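Robotics Club: Grocery Sorting Project

The manipulation group has moved on from blocks and cups. Through June the members are working on grocery sorting, which means picking up packaged food and putting it into or taking it out of a tray. The plan was agreed at the spring meeting, and Pilar Núñez is leading it. Cleiton Seixas looks after the grippers and the recording software.

Blocks are easy for a gripper. They have flat sides and they stay the same shape. Food packets bend, slide and fold over, and the place where you hold one decides how it hangs. A pinch at a corner gives a different result from a pinch in the middle of the top seam. The group wants plenty of both in its recordings, along with the mistakes. A dropped packet is kept in the set and marked as a drop.

All of the work at this stage is done by hand. One member holds a gripper in each hand, squeezes the trigger to close the fingers, and moves the packets the way an arm would be expected to move them. The members take turns in pairs, one at the table and one at the laptop, and swap after 40 recordings. Wrists get tired sooner than people expect, so please swap on time even if you feel fine.

The table top is covered with white paper for this task. Change the sheet when it is creased or marked. Tall bags go upright in the clear tray toward the back, and the flatter packets are placed wherever the task card says. Hot pot base, snack bags and small seasoning packets are all in use at the moment.

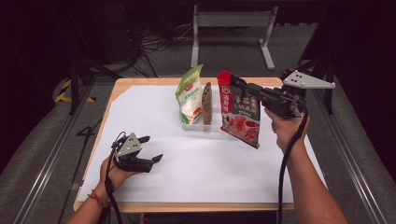 Reminders for the table

Check both cables before you start. They should hang free of your forearms and should not pull on the grippers when you reach to the far side of the table.

Start with both grippers open and over the paper. If only one hand is needed for the pick, keep the other one still and clear of the tray.

Do not squeeze harder than you need to. Two packets split last month, and seasoning oil is very hard to get out of the finger joints. If one does split, stop, unplug the gripper and tell Cleiton before wiping it.

Stay off the floor tape. It marks the positions for the stands, and they have to be in the same place each time.

Where we are

The group has 2951 recordings saved so far. Pilar has gone through around 700 of them and removed the ones with a missing start or a wrong label. The most common error is a label left over from the previous task card. Please read the card number aloud to your partner before the first pick.

The first training run on this set will use the Lodex arm in the Paiva room. It will be a small run with one kind of packet only, to see if the labels are usable. Results will be posted on the club board. The visit from the Bruninden school team is still planned for after that, and they have asked to try the hand grippers themselves.

What we need

Unopened packets in odd shapes are welcome, especially anything long and narrow. Please bring nothing in glass and nothing that has to be kept cold. There is a box with the club's name on it by the door of the Calten building.

We also have 80 task cards waiting to be typed up. Anyone who can take a few should speak to Pilar before the evening session, which starts at 6:30.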